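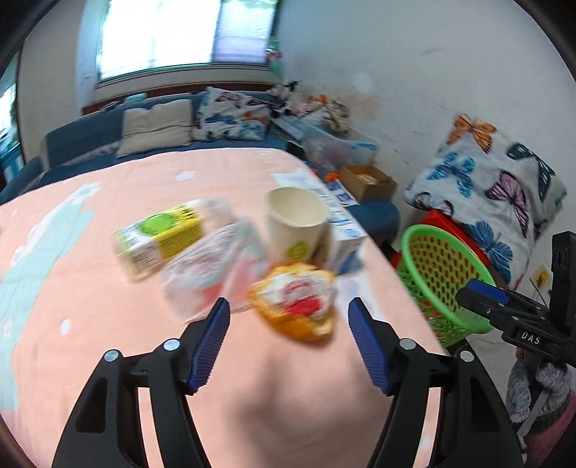 How long should the base plate rest before the first leveling?

Leave it on the floor of the room where it will be used for 11 hours, with the door closed.

Search this manual
Enter keyword or part no.

Section 4: Leveling the Buvham Floor Loom
March — Viera Štefanec

1. Set the base plate on bare floor. Remove rugs and mats first.

2. Fit the four leveling feet. Turn each one clockwise by hand until it stops, then back it off one full turn.

3. Place a spirit level across the front beam. Adjust the front feet only.

4. Move the level to the side rail and adjust the rear feet. Repeat step 3 — the front will have shifted slightly.

5. Tighten the lock nuts with the flat wrench supplied. Hold the foot still while tightening.

CAUTION: Do not lift the loom by the breast beam. Lift by the side rails, one person at each end.

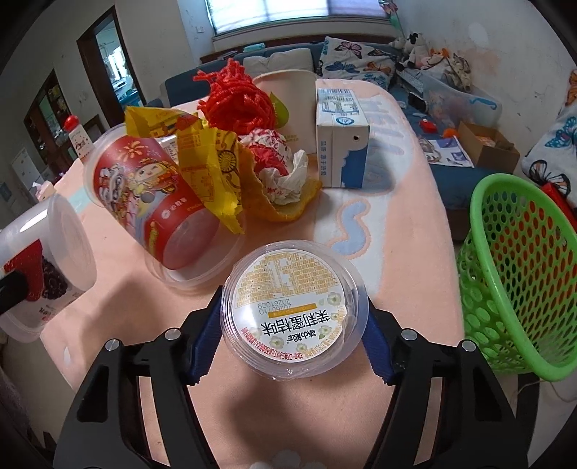

6. Hang the treadles in order, starting from the left. The cord loops go over the pegs from behind.

7. Press each treadle to the floor and release it. If one returns slowly, loosen its cord by one knot and test again.

Note: Looms built before 2011 use the short Engström foot. These have no lock nut, so skip step 5 and check the level weekly.

Note: The loom is rated for 300 warp ends at the factory tension setting. For wider warps see Section 6.

8. Record the serial number inside the front cover. Numbers below 2000 take the older brake pawl, and replacements must be ordered through Fisham.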